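About Plirell

Plirell is a night school for people who want to repair their own clothes and have run out of relatives to ask. We opened above a tire shop on Lodus Street with 18 students, one working iron and a landlord who thought we'd said "meditation."

Classes run Monday evenings at seven. You'll learn darning, zippers, hems and how to let out a waistband without discussing why. Tuition is $85 a term — thread included, sympathy extra. The button drawer holds 3000 buttons, very few of them on speaking terms with each other.
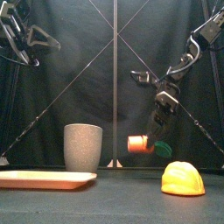
Kamol Klinhom

Jaruwan Petchrat teaches the advanced group, which mostly means coats. New students start in June. Bring scissors you don't love.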